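Category: Course materials / Household economics, Unit 2

Notes to lecture 14. What a household throws away

We continue with the Demholm survey. It covered 400 households, and each of them kept a diary of the things which left the home during one year. In total 2,463 items were written down. Please remember that food and packaging were not counted.

Durable goods leave the home in two main ways: they are given to another person, or they go to waste. Storage is a third case and it is difficult to measure – a thing in the attic has no price, but it takes space.

Read Negash, chapter 2, before the seminar. Bring your own diary page, also if it is short.

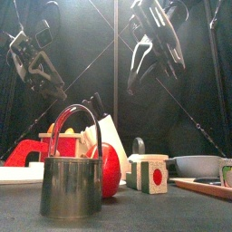

Department of Consumer Studies, Ornau College

Small household objects are the hardest group to classify. Students often write "other", and then the table is of little use. Choose the room where the object was last used – this is enough for our purpose.

Questions about the diary go to Ustyna Vasylenko.

Contact | © Ornau College | Back to top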